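Lorside Community Help > Equipment and purchasing > Training labs

Budget for two-arm suturing practice: what do people forget to include?

Posted by Ilir Ionescu
January 11, 2023

Hello everybody. I prepare the equipment plan for a surgical skills lab and I must give a first budget in March. We have two quotes for a used two-arm robot system with console, one from Edach and one from Trajkovski. The Edach price is lower, but the instruments are quoted apart. Trajkovski gives a package with a service contract of one year and a starter set of instruments, and then it is not very clear what happens in the second year.

My difficulty is not the price of the big machine. My director understands a big price, he sees it once and he signs or he doesn't sign. The difficulty is everything that is consumed afterwards. We plan 40 trainees in the year, each one with two sessions at the console, and the work is mostly interrupted stitches, with knot tying by both hands. No energy instruments, no stapling, this will come later or never.

I would like to ask three things. How many needle drivers do you keep, and do you buy them in pairs? Do you budget the tissue and the thread per session or per trainee? And is the service contract worth the money when the system is used only for training and never for patients?

The kind of exercise I have in mind is a short cut closed with separate knots, one instrument keeping the thread while the other one opens near the edge of the wound for the next step. It looks modest on paper, but both arms are occupied for the whole time, so I can't save by equipping only one of them.

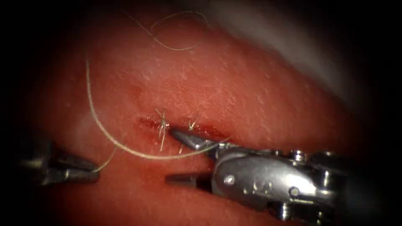
Fidel Riquelme
Two arms occupied means two needle drivers per session and one spare in the cupboard, so I would put three as your minimum and four if your sessions are on consecutive days. I made this plan for our lab and I put only two. Then one came to the end of its permitted uses during a course week and we had a console, a tutor, a full room and no right hand.

Ask both sellers the same question in writing: how many uses are left on each instrument in the starter set? With used systems this is where the nice package becomes less nice. If Trajkovski can't give the number for each piece, count the starter set as zero in your table and be happy later if it was more.

For tissue and thread, budget per session. Trainees repeat, they come late, they cancel after the tissue is already prepared. We calculated per trainee in the first year and finished the thread budget before summer. For thread I also add 40 per cent over what the exercise needs, because beginners cut the tails too short, pull the knot through and start again. Buy the long lengths only if your tutors really want them. A long thread is more difficult to manage with two arms and the beginner spends the session looking for the end of it.

About service, I can't say yes or no without seeing the contract. Check if it includes the travel of the technician. Ours did not.

dretesov_lab
get the service contract. you will need it

Moderator note: "Dretesov" is also the name of a reseller on this site. The poster above has confirmed that there is no connection.

Ilir Ionescu
Thank you to both. Fidel, the question about the remaining uses is very good and I had not thought of it, I have written today to the two companies. One more thing, if you permit. Do you put the cleaning of the instruments in the same line as the instruments, or is it paid by the hospital in your case? Our sterilisation department says that training instruments which touch animal tissue can't enter with theirs, and so I need a separate sink, a small ultrasonic bath and somebody's hours.

Fidel Riquelme
Separate line, and separate place, same rule as yours. The bath is a small cost. The hours are not. We pay 49 minutes of technician time for every session, it was measured by our finance office and they don't let me round it. Put also the brushes and the lubricant, they are cheap but if they are not in the plan you must ask for a signature each time.

And leave space for the trolley. Measure the door first.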